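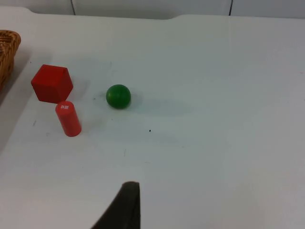

Wrist view, toy tidy-up task: cube, cylinder, ball, basket off to the left.

From: Hjalti Hafþórsson
To: kodotmont-teleop list
Date: 14th August
Subject: Re: Re: How many demos before it stops being rubbish?

Hi all,

Sorry for going quiet on this thread, I've been meaning to reply properly and then work ate my fortnight. Quoting the bit I wanted to pick up on:

> On the leader arm vs hand guiding question, we've gone
> back and forth at Plekeck and I'm still not convinced
> either way. Hand guiding feels lovely, but your own arm
> ends up in every overhead shot. With the leader arm you
> get clean video and twice the swearing. Has anyone
> trained the same task both ways and compared?
>
> Also, do you keep the bad ones? I've been deleting
> anything where I fumble and now I wonder if that's daft.
>
> Grímur

So, yes, I've done both, on the same job (toys into a wicker basket, the classic, I know). I started in June with hand guiding, where you just grab the arm and walk it through the motion. It's great fun! You feel like you're teaching a kid to bowl. I got 32 demos done in one evening and thought I was a genius. Then I trained on them and the thing went to the right spot, hovered, and had no idea when to close its fingers. My fault, I think. When you're holding the arm you look at the toy with your own eyes, from above, and you make tiny corrections based on stuff the wrist camera never gets to see.

Swapping to remote control sorted a good deal of that. I sit with my back half turned and drive off the wrist feed on the monitor, and I've made it a rule that I don't peek over my shoulder. If I can't tell from the feed where the cylinder is, then the policy can't either, and I've got no business grabbing it. It's slow. My first go at the ball this way was a comedy, I chased it with the fingers like somebody after the last pea on the plate. But the demos are honest in a way my hand-guided ones weren't.

The total is up to 1101 episodes now, of which 938 made it into the training set. The rest were crashes, dropped network, or me sneezing on the leader arm (true story, the gripper shot open).

And that gets me to Grímur's second question. Keep your fumbles! Not the hopeless ones, but if you miss a grasp, back off, and get it on the second try, that's gold. My early set was all perfect runs and the first time the policy missed by a whisker it just carried on to the basket with nothing in its fingers, very pleased with itself, and let go of thin air. Once I left the recoveries in, it started going back for another try. Not every time, but often enough that I stopped yelling at it.

The bit I still find hard is the basket. Picking up from a bare white tabletop is pretty forgiving, you've got nice colour and a shadow to judge by. Getting close in beside the basket is another matter, because the wrist view ends up being nearly all table or wall or whatever pale thing is behind, plus a strip of weave down one side, and there's not much in there to tell you how far you've got left to go. I've taken to pausing for a beat when I get into this sort of position, then moving off slowly:
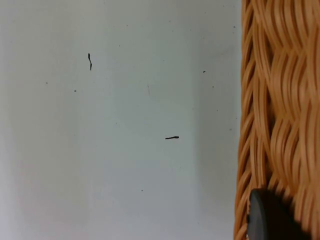
Bisgaard wrote back to me off-list when I raised the pausing thing and said I could share it: "I'd be careful with those pauses. We had a policy that learned to stop beside the bin and stay there, because so many of the frames at that spot had zero motion in them. Slow down all you like, but keep the arm moving, and trim any dead time before you train."

Which is fair, and explains a couple of freezes I'd blamed on the network. I've gone back and trimmed the still stretches out of the last batch and I'll retrain on the weekend. No results yet, so don't ask!

A few other odds and ends while I'm here:

I do 8 episodes and then get up and have a cuppa. Past that I get lazy and my paths all start to look the same.

Move the toys between runs, and move them further than feels sensible. I was nudging everything by a thumb's width and calling it variety.

If you're on the Ravine logger, check your timestamps. Mine had the gripper signal lagging behind the video and I only noticed when I played an episode back at quarter speed. The fix is in the settings under sync, from memory.

Grímur, if you do end up running the two side by side at Plekeck I'd love to see the numbers. Happy to send you my hand-guided set if you don't mind my elbow being in most of the overhead video.

Cheers,
Hjalti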